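Restow community garden: sack bed and shed inspection
Checklist with comments, December round

Scope: grow-sacks on the lower terrace, water supply, compost bays and the potting room. Marks used: P = pass, A = advisory, F = fail, N/A = not applicable. An F must be cleared before the next planting day. Advisories are carried to the following round.

Section 1. Grow-sacks

1.1 Sack fabric free of splits at the seams — A
Comment: Sack 7 has a split along the lower seam. Soil loss is small. Stitch with polypropylene twine; do not tape.

1.2 Sacks standing upright on level ground — P
Comment: Slabs re-bedded since the last round. No lean found.

1.3 Stone core reaches to the top of the fill — F
Comment: The core in sack 16 stops short of the top. Water pools at the surface and the lower side-pockets are dry. Empty and rebuild. The Weler tube is to be drawn up in stages as the sack is filled, and not pulled out in one go at the end.

1.4 Side-pocket holes clear of roots and not torn — P

1.5 Fill free of glass, wire and treated timber — P
Comment: Fill came from bay 2 only.

Section 2. Water

2.1 Butt lids fitted and locked — P

2.2 Butt stands sound — A
Comment: Surface rust on the Shezi stand. Wire-brush and paint before spring.

2.3 Non-drinking water labels legible — F
Comment: Label on the lower butt has faded to blank. Replace.

2.4 Meter reading recorded — P
Comment: 283. Entered in the log.

2.5 Hoses drained and coiled off the path — P

Section 3. Potting room

3.1 Wall finish sound — A
Comment: Scuff marks on the wall behind the table, with small pale specks. Wash down with sugar soap and touch in where needed. Low priority.

3.2 Table covered for seed work — P
Comment: Dark cover in place.

3.3 Seed tins closed and dated — P

3.4 Walkway to the door kept clear — P

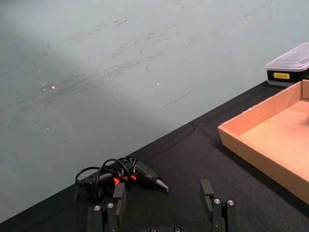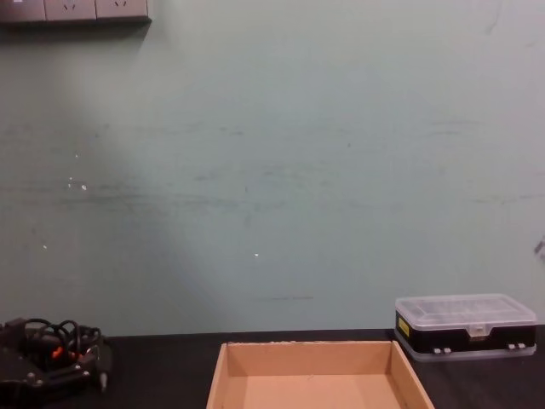
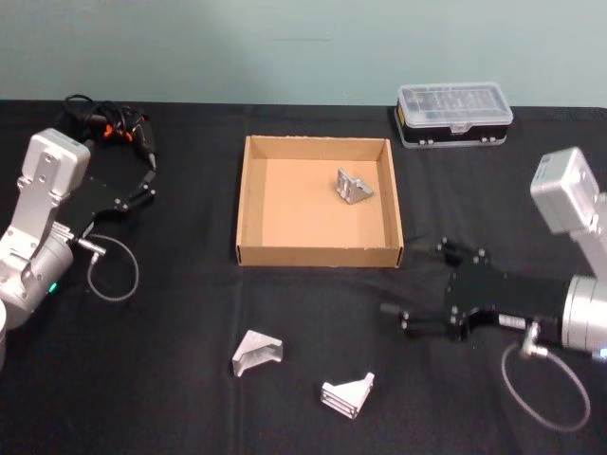 Potting room, item 3.1
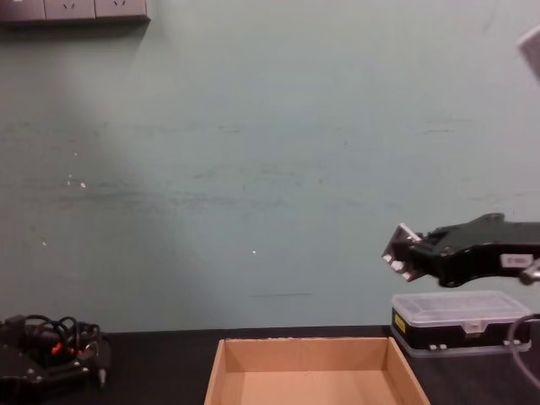
Comment received on the draft: Item 1.3 should not be a fail on the evidence given. A short stone core slows the watering but harms no one, and last season two sacks were cropped in that state with kale and spinach in the upper pockets. An advisory would do.

Response: The fail stands. Waterlogged fill at the top of a tall sack raises the load on the upper seams, and the split in 1.1 shows that the seams are the weak point of this batch. The wording of the item will be changed to make the link to seam load plain.

Section 4. Compost and tools

4.1 Bay boards secure — P

4.2 Heap height below the top board — A
Comment: Bay 3 is level with the board. Turn into bay 4 before adding more.

4.3 No cooked food or meat in the bays — P

4.4 Forks and spades hung with points to the wall — F
Comment: One fork found standing loose behind the door. Hang it. Add a second hook if the rail is full.

4.5 Gloves available in all sizes — A
Comment: Small size out of stock. Order a pack of 20 pairs from Zurnov with the spring twine.

4.6 First aid box sealed and in date — P
Comment: Eyewash checked separately and in date.

Section 5. Actions

Sack 16: empty, rebuild core, refill. Before next planting day.
Lower butt: new label. Before next planting day.
Fork: hang, check rail. Same day.
Sack 7: stitch seam. Next round.
Shezi stand: brush and paint. Next round, weather permitting — paint will not cure in frost.
Bay 3: turn. Next round.
Gloves: order. Next round.
Potting room wall: wash down. Next round.

Signed copies are kept in the shed folder. The previous sheet stays in the folder until all its F items are struck through.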